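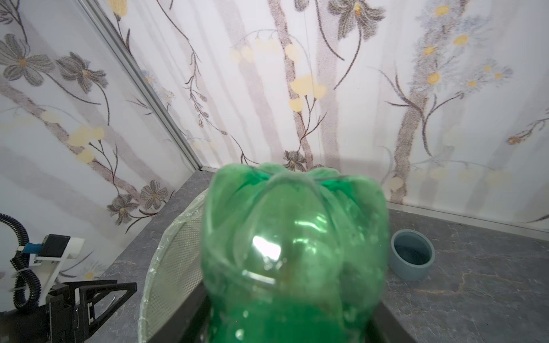
I bought the Brimmont two-arm kit for one reason, and the reason was pouring. The rep at Gilmartin, a patient man named Benedikt Lenz, told me on the phone that pouring was "basically a solved case," and I wrote that down on the back of an envelope, which I still have. Two months in, I have opinions about the word *basically*. A green plastic bottle held upside down over a mesh sieve is a simple enough job for a person, but it puts the arm in a position the Brimmont's software doesn't care for, with the wrist rolled nearly all the way over and the gripper holding something slick and bulgy. That is where my trouble started.

## The fault

The short version: past a certain roll angle, the grip force drops. There is no warning on the screen, no beep, and the status light stays a contented green. The fingers just relax a little, the way you might if somebody asked you a question while you were carrying groceries.

The first time, I lost a bottle of lentils into the tray and blamed myself. The second time, the bottle slid out, bounced off the other arm and went under the fridge. The third time I had the log running, and there it was. Commanded grip: 70 percent. Reported grip: 70 percent. Measured at the fingers with a cheap pinch gauge: 36. The robot wasn't lying, exactly. It was reporting what it had been told to do, like a teenager asked about the dishes.

Min-kyu Kong, who shares the workshop with me and has far more patience for cables than I do, thinks the wrist harness gets pulled tight at full roll and the force sensor reads the tension as grip. We gave the harness more slack and re-tied it. The drop got smaller. It did not go away.

## The safety part

A dropped plastic bottle is a mess. What bothers me more is what the arm does afterward. When the object leaves the fingers, the Brimmont decides it has missed and goes looking for it, closing and reopening at full speed. There is supposed to be a pause of 2 seconds before a regrasp. On my unit, with firmware as shipped, the pause was skipped whenever the wrist was inverted.

I learned this by reaching for the bottle. My thumb is fine. It was purple for a week and it made a decent conversation starter.

So if you own one of these:

- Hit the stop button before you reach in, even if the arm looks asleep.
- Mount the stop button where your *other* hand can find it. Mine came with a cord so short that the only natural spot was behind the left arm.
- Cap the roll angle in the settings. It's under "Comfort," for reasons known only to Brimmont.
- Keep glass out of it for now.

## Support

Gilmartin answered in a day, and the person who answered, Tyra Vik, had clearly read my message, including the part about the thumb. She sent a beta firmware that restores the pause. It works. I tried to provoke it for a whole afternoon with a foam block and couldn't get it to snap at me once. The grip drop is "under investigation," and a replacement harness is promised for May.

Brimmont itself sent me a survey.

## What's good

I do like the thing. The arms are quiet, the calibration routine is quick, and with the wrist upright it will pick up a bottle, set it down and pick it up again until you get bored. Small bowls are no problem. It stirs beautifully. The manual is better than most, apart from the chapter on gripping, where somebody seems to have gone home early.

The price was $2,696 with both arms and the wrist cameras. At that price I expected some fiddling, and I got it. I did not expect to be bitten.

## Rating

Three stars out of five with the beta firmware, two without it. If your work keeps the wrist upright, add one. If you want it for pouring, wait for the new harness, and ask Gilmartin whether it has shipped before you give them a card number. I'll update this when mine arrives.

*Posted 27 Apr 2021*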